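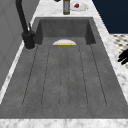 Dark gray sink with a grooved floor, marble counter.

Rewatching Trarnetti: "The Long Shift"

I'm up to the second season of Trarnetti, and this is the episode I remembered best from when it first aired. It mostly holds up. Spoilers for the whole thing, including the last two minutes.

The freighter Magnusson has been out of contact for 365 days. When the crew of the Britilby finally finds her, she's parked in orbit around a dead moon with her lights on and her engines warm. Captain Menthorpe sends over a boarding party, and they find one person aboard, the night engineer, who insists he started his shift that morning. His coffee is still hot. He wants to know why everyone else is late.

The first half is very good. It's mostly two people talking in an engine room, and the show lets the scenes run long. Cauã Trindade plays the engineer as a tired man who would like to finish his work and go to bed, and he gets more irritated as the questions go on. He doesn't get scared until he sees the date on Menthorpe's wrist unit. Trindade does that with his hands more than his face, and the director was smart enough to hold the shot.

Jocelyn Pangilinan wrote this one. She also wrote the mining colony episode from the first season, and you can tell. People interrupt each other, and they get small facts wrong and don't go back to fix them. The doctor calls the engineer by the wrong name twice and never notices.

The middle drags. There's a subplot on the Britilby about a broken air filter, and it takes up almost 20 minutes of a story that doesn't need it. I think it was meant to show that time is passing normally over there, but the clock on the bridge already does that. I also don't buy that Menthorpe would leave the boarding party alone for so long after what happened at the relay station three episodes earlier.
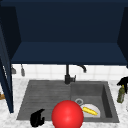 The ending

So the engineer has been living the same shift over and over, and each time it resets he loses the memory of it. The only record is the maintenance log, which for some reason keeps every entry. There are more than 900 of them, all signed by him, all reporting the same loose valve. The scene where he scrolls through them has no music at all.

Menthorpe's choice is to take him off the ship, which may kill him, or leave him there. She asks him. He says he'd like to fix the valve first, and she waits while he does it. Then they walk to the airlock and the episode cuts to the credits before the door opens.

I hated that cut the first time. I wanted to know if he made it, and the show never comes back to him except for one line in the season finale that could be read either way. This time I was fine with it. I would still have traded the air filter for one more scene with the doctor.

Next up is the wedding episode, which I have never liked. I'll try to give it a fair shot.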